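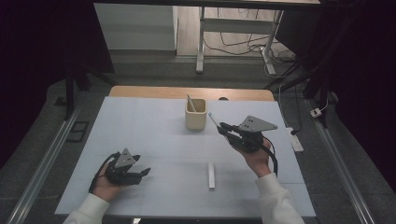

Student Projects Board > Manipulation Stream > Unit 3: Sorting stationery with hand-held grippers

Posted by stream_coordinator
Wednesday, 9:15 am

Members of the Torvik project group are reminded that the Unit 3 demonstrations close at the end of January. Each pair is required to submit 80 accepted demonstrations of the pencil cup task. A demonstration is accepted when the item is picked up from the table, placed upright in the cup and released, with both grippers returned to the start position. Demonstrations in which an item is touched by a bare hand will be rejected.

Questions concerning the marking scheme should be posted in this thread so that all pairs receive the same answer.

Reply from mallee_mech

Could the coordinator please clarify whether the second gripper must take part? Our pair has recorded 30 demonstrations in which the left gripper stays open over the board and the right does all the placing. The Unit 3 sheet says "two-handed task" but the marking scheme refers only to the item and the cup.

Reply from stream_coordinator

The second gripper must be held over the board for the full demonstration. It is not required to make contact. The 30 demonstrations will stand, provided they meet the other conditions.

Reply from tallowwood

With respect, I disagree with that ruling. The Stivum club marked the same task last year and required a handover between grippers. If contact is optional, most pairs will leave one hand idle and the trained policy will learn very little about coordination.

Reply from mallee_mech

The Stivum task used a longer item and a cup placed well out of reach of one hand. Ours can be reached comfortably from either side. A forced handover would add a step that has no purpose in this layout.

Reply from grey_gum_4

Our pair would like to raise a separate matter, namely the choice of items. The plain white sticks are straightforward. The pens are considerably harder, particularly when two of them lie side by side on the table. 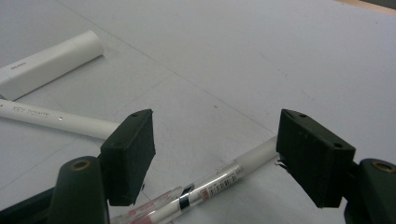
The pads tend to close on both barrels at once, and a clear barrel is difficult to judge on the monitor. We have lost more attempts to this than to any other fault. May pens be separated with the gripper before the pick, or does that count as a false start?

Reply from stream_coordinator

Separating items with a closed gripper is permitted and will not be counted as a false start. Please note it in the log under "preparatory contact".

Reply from tallowwood

I would ask that this be reconsidered as well. A nudge before the pick changes the starting layout, and the organisers of the Vultis round have asked for starting layouts to be fixed.

Reply from stream_coordinator

The Vultis rules apply to the competition entry only. Unit 3 is coursework and is assessed against our own sheet. The point regarding handovers is noted — it will be put to the stream meeting before Unit 4 is released. The present rule remains in force until then.

Reply from mallee_mech

Thank you. We will rebook the bench for the remaining 50.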